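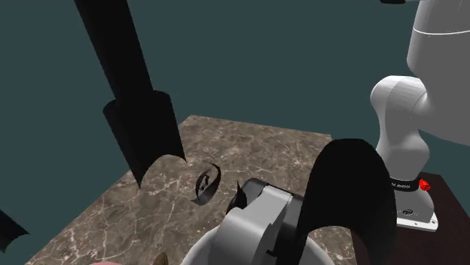

图3-1　大理石纹台面，底色棕灰，带浅色细纹

第三章　大理石台面的安装与养护

3.1　适用范围

本章适用于Adomaitis系列大理石台面及大理石纹台面的就位、调平、封护和日常养护。支架与框架的组装见第二章，台面的切割与开孔须由Okitz授权的加工单位完成，不在本章说明之列。

安装人员应在开始作业前通读本章全文。未按本章规定施工而造成的开裂、渗色或脱落，不属于保修范围。

3.2　安装前检查

1. 核对包装标签上的型号与订货单是否一致。本章所附图样的型号代码为3422，其他型号的纹理与底色以样板为准。
2. 拆除外包装，保留护角，直至台面就位后方可取下。
3. 在自然光下检查表面及四边。天然石材的细纹属正常纹理；用指甲横向划过时有明显卡滞感的，应按裂纹处理，暂停安装并通知供货方。
4. 用水平尺检查支架顶面。任意两个支点之间的高差不得超过2毫米。
5. 检查支架承托面，清除焊渣、木屑及残留胶料。

注：同一批次的板材之间允许存在色差。需要拼接的，应先干铺比对，经使用单位确认后再行固定。

3.3　就位与调平

1. 台面应竖直搬运，长边朝下。严禁平抬。
2. 在支架承托面上粘贴随货提供的弹性垫片，垫片间距不大于80厘米，四角各设一枚。
3. 先将长边落在支架后沿，再缓慢放平。
4. 沿纵横两个方向测量水平，通过支脚螺母调整，每次旋转不超过半圈。
5. 调平后静置，复测一次，读数无变化方可打胶。
6. 沿台面底部与支架的接缝施打中性硅酮胶，胶缝应连续、均匀。不得使用酸性胶。

小心：搬运时手指不得伸入台面与支架之间。台面长度超过支架两端时，悬挑部分不得承受人员坐卧或攀踏。

3.4　表面封护

天然石材台面在投入使用前应施涂Jomano石材封护剂。大理石纹人造台面无需此项处理，可直接进入3.5节。

1. 用微湿的无绒布擦净表面，待其完全干燥。
2. 在不显眼处试涂一小块，观察颜色有无变化。
3. 沿同一方向薄涂，不得来回反复涂抹。
4. 按封护剂标签规定的时间等待后，用干布擦去表面余液。
5. 施涂第二遍，方向与第一遍垂直。
6. 养护7天，其间不得放置盛有液体的容器，也不得覆盖塑料薄膜。

警告：封护作业应在通风良好的条件下进行，作业区内禁止明火。操作人员须佩戴防护手套和护目镜。
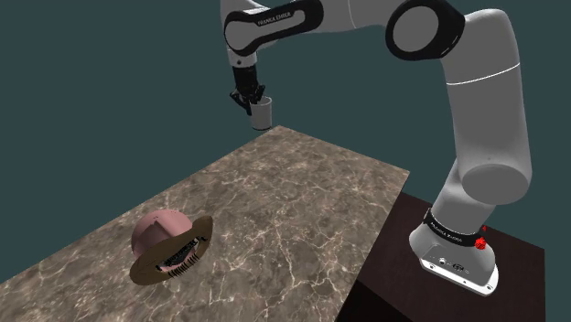
图3-2　大理石纹台面使用示例

3.5　日常养护

日常清洁使用清水或中性清洁剂，擦拭后以干布收净水迹。白醋、柠檬汁、除垢剂及含氯漂白剂会侵蚀石材表面，一律不得使用。粉状去污剂和钢丝球会留下划痕，同样禁止使用。

咖啡、茶、红酒、食用油等洒落后，应立即用吸水纸按压吸除，不得来回擦抹。已经渗入的污渍可按下列步骤处理：

1. 取石材专用敷剂，加水调成糊状。
2. 将敷剂覆盖于污渍处，边缘应超出污渍范围。
3. 以透气材料遮盖，待敷剂自然干透。
4. 用塑料刮板轻轻刮除，再以清水擦净。
5. 天然石材台面应在该处补涂封护剂，方法见3.4节。

台面上放置金属底座、花盆或有硬质底脚的物品时，应加垫毛毡。移动重物应抬起后再放下，不得拖拽。热锅及加热器具须使用隔热垫。

3.6　定期检查

使用单位应于每年8月对台面进行一次检查，内容包括水平度、胶缝完整性、垫片状况及表面封护效果。封护效果可用滴水法判断：在洁净干燥的表面滴少许清水，水珠保持圆润的，封护有效；石材颜色随即变深的，应重新封护。

检查结果应记入附录B的养护记录表，由检查人签字。发现胶缝开裂的，应将旧胶全部清除后重新施打，不得在旧胶上覆盖新胶。发现台面松动的，应停止使用，并与Sisness服务站联系。

3.7　技术联系

安装技术问题：Piret Lill，Okitz技术支持部
封护材料及备件：Yaowalak Yensuk，Sisness服务站

来函时请注明台面型号、安装日期及养护记录表编号。

本章修订日期：2024年7月31日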